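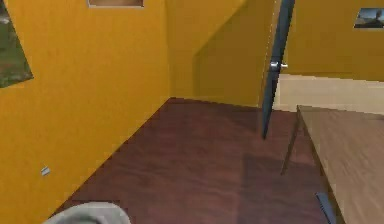 Plarnosley Shared Workshop
Drimum build group - minutes of the March meeting

Present: Itzel Ledesma (chair), Apolinar Robles (minutes), four other members. Start 7.10 pm.

1. Last minutes
Agreed with one correction. The motor mounts were drilled by Apolinar, not bought in.

2. Base and wheels
The base now rolls straight on the workshop floor at low speed. At full speed it still pulls to the left. Apolinar has swapped the two wheel motors over and the pull stayed on the same side, so the motors are not the cause. He suspects the left bracket is bent. Itzel asked for it to be checked against a flat plate before any more parts are ordered.
The battery tray needs a strap. The present arrangement is tape and it came off during the last ramp trial.
Action: Apolinar to check the bracket and fit a strap.

3. Arm
The replacement gears from Zalewska have arrived. One bag was short and the supplier is sending the rest. The shoulder joint can be put together without them, the wrist can't.
There was a long discussion about the lifting limit. The arm was designed for 400 g at full reach and on the bench it has managed 300 g before the shoulder gets too warm to leave running. Members were split between a bigger motor and a shorter forearm. Itzel would prefer the shorter forearm as it costs nothing and the tube can be cut in the workshop. No vote was taken. To come back next time, with temperatures written down.

4. Simulated room
Itzel has the simulated room running in Wikik on the workshop computer. It has yellow walls, a dark wooden floor, a wooden table and a doorway through to a hall. The first job for Drimum is to come up to the table, find the small blue cup and pick it up without touching anything else.
The table has a white jar, a black box-shaped thing with a round opening and a low dark grey box on it besides the cup. Itzel said the glossy green and yellow object in the middle is the awkward one, as its outline is irregular and the software keeps drawing the edge in the wrong place. She wants it left where it is for now.
She has saved 1,393 views of the room so far. A member asked if the wall colour could be changed between runs, so that the software doesn't learn to depend on yellow. Agreed this was sensible - to be done after the cup job works with the room as it stands.
The tall chair behind the table was also raised. The approach will be planned from the other side.
Action: Itzel to put the room files on the shared drive. 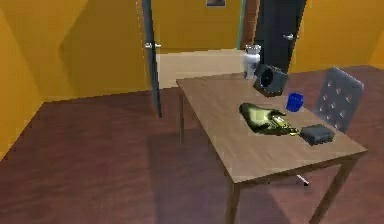
5. Money
Spending since the last meeting was on gears and cable only. A new emergency stop button was approved, the old one having cracked.

6. Any other business
The soldering iron on bench 2 has a loose lead and is not to be used. Please put the hex keys back in the rack. The blue set is still missing the smallest one.

Next meeting: April, same room, 7 pm start.
Closed 8.35 pm.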